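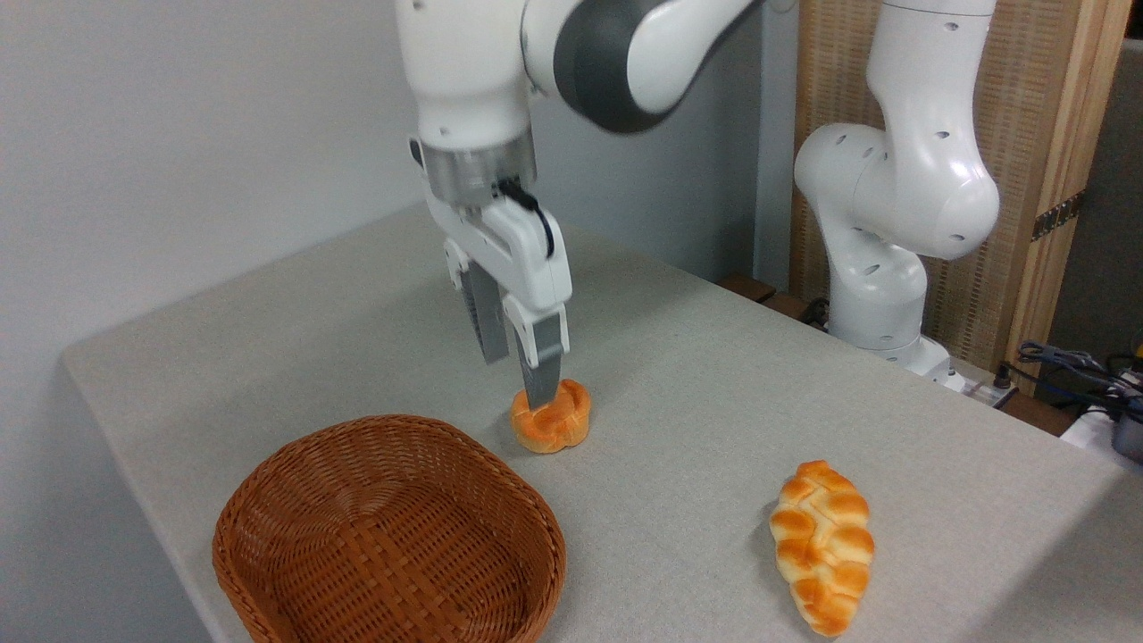 Fig. 2. Bread pick task, right finger on top of the roll, basket at lower left.

4. Recording a demo by hand (Drakska teach mode)

Read section 3 first if the arms are not homed. Steps below are for bread to basket. Same steps for other soft items, change the grip limit.

1. Lay the cloth flat. No folds under the items.
2. Put out basket, small roll, braided loaf. Leave bare cloth between them, enough for open fingers.
3. Gripper cable: check the loop. Needs slack at full wrist turn.
4. In Liremton, open New Task, type a name, set max episode length to 40 seconds.
5. Press Teach. Arm goes light. Hold it by the wrist housing, not the fingers.
6. Bring the fingers down with one on each side of the roll. Close slow. Stop when the crust just starts to give.
7. Lift straight up, move over basket, lower, open.
8. Back to start pose. Press Save. Bad take = press Discard, dont save and sort it out later.
9. Move the roll a bit, turn it, go again. Then do the loaf.

NOTE: If a fingertip lands on top of the item, back off upward and come in again. OK to keep the take if the second try is clean. Tag it "retry".

NOTE: Remote control insted of hand teaching: plug in the Rankin handset before step 4, pick Remote at step 5. Rest is the same. Don't mix both kinds in one task folder.

CAUTION: Teach mode does not stop the fingers from pushing into the table. Watch the lower one.

CAUTION: Second arm stays parked with its brake on. Keep elbows and sleeves out of the space between the arms.

Error 2000: grip limit not set. Set it, redo step 5.
Error 3000: handset lost. Replug, discard the take.

Arthorpe set-up guide, rev. September 2021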